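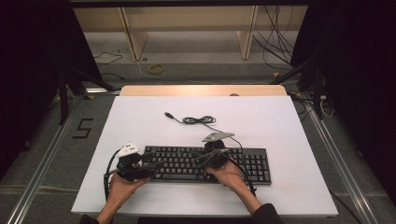

What Is Inside a Computer Keyboard?

You press the letter A, and at once an A is on the screen. It feels as if the key and the letter are the same thing. But between your finger and the screen there is a small journey, and we will follow it now.

Under the keys

Most keyboards for home and school have three thin sheets of plastic under the keys. On the top sheet and on the bottom sheet there are lines that can carry electricity. The middle sheet has holes in it, one hole for each key. It keeps the other two apart.

When you press a key, you push the top sheet down through the hole until it touches the bottom one. Now electricity can pass. When you let go, a little rubber cup pushes the key up again. This cup is also why the key feels soft under your finger.

How does it know which key?

The lines make a pattern with rows and columns, like the squares in the game of battleships. A small chip in the keyboard checks all the rows and columns, again and again, 100 times in one second or even more. If it finds a touch where row 2 meets column 5, it looks in its list and sends the number of that key through the cable to the computer. The computer then decides which letter to show.

Why are the letters not in ABC order?

Look at the top row of letters on an American keyboard: Q, W, E, R, T, Y. This order comes from old typewriters, and it is more than 100 years old. People had learned it already, so the makers of computers kept it.

And the numbers on the right?

A full-size keyboard has a second group of number keys at the right end. It is called the numeric keypad. People who type many numbers, for example in a shop or an office, can do it there with one hand. Small keyboards leave it out to save space on the desk.

Try it yourself

Open an empty page for writing. Hold down the Shift key and press a letter. What happens? Now press Shift alone. No letter comes, but the chip noticed your finger all the same, and it told the computer.

Words to remember

Chip: a very small part that can follow orders and send signals.
Column: a line that goes up and down.
Row: a line that goes from side to side.

Sayegh Pages for Young Readers, June 22, 2021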